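Care Parcels and Odd-Shaped Boxes: Your Questions
Reading time: 3 minutes

Can I use any old box?
Within reason. If it held bananas in a previous life, the person opening it will know. Pick one with firm corners and give the base a push with your palm. If your hand goes through, we've saved you the postage.

My box has a rough edge where I cut it down. Does it matter?
Only to your pride. Trim anything that will snag the tape, then carry on. Chie Nomura at our Telmont counter has been cutting boxes down with a bread knife for years and the parcels arrive regardless.

What order do things go in?
Heavy and flat first, along a wall of the box. Awkward and light next to it. Small hard things fill the gaps, wrapped if they can scratch. Paper goes on top, more than you think, and then a bit more after that.

Do I have to take gift wrapping off?
No. Leave the ribbon on, but don't put anything heavy on the bow. A knot squashed for 3,000 kilometres stays squashed, and no amount of fluffing at the other end will bring it back.
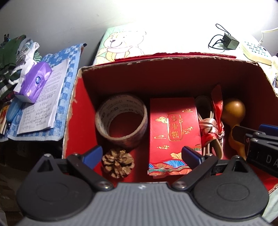
Red box, part-packed: a red and gold package, a ribboned bundle, a pine cone and the tape.

Can I send a pine cone?
Within the country, usually, though check the rules for wherever it's headed. Overseas, assume no. Customs officers have strong feelings about pine cones, seeds, bark and anything else that might have a beetle living in it. Swap it for something nobody has to quarantine.

Where does the tape go?
On the outside. We mention it as our Hurkura branch took six calls last July from people who had sealed a box and then gone looking for the roll. Check before you close the flaps — a roll of tape is heavy, and you'll be paying to post it.

How much tape is enough?
Two strips along the centre seam, one across each end. Tetsuya uses eight and his relatives now open his parcels with garden tools.

Should I list the contents?
Yes, on a slip inside as well as on the label. "Gift" isn't a description. "Boxed gift, red, with ribbon" is getting warmer. Say what's in it.

What if I've forgotten something?
You have. Leave the last strip of tape until the morning.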